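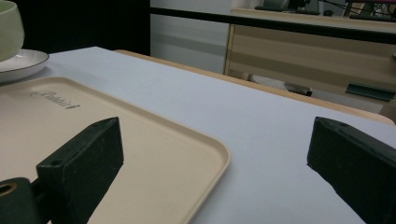

August, 2:40 pm. Tableware bench.

Went through the serving trays again with Dariusz. Large beige one first, the one with rounded corners and the low rim. Logo is pressed into the inside and only a little darker than the cream around it. I read it as Rabbit, Dariusz wasn't sure. Put it in the log with a question mark.

Weighed 400 g of water into the green cup for the carry test. Walked the tray to the sink and back 11 times. One small spill, at the door.

Fontes wants the rim height to the nearest mm. Calipers are still with Yolotzin, so that column stays blank.

Castard quote is for 3,000 trays, minimum order 100. Jaqueline thinks the low rim is fine for cups but wants a bowl tried as well.

To do: get calipers back, repeat with two cups, ask Iman which shelf the Branum trays went to.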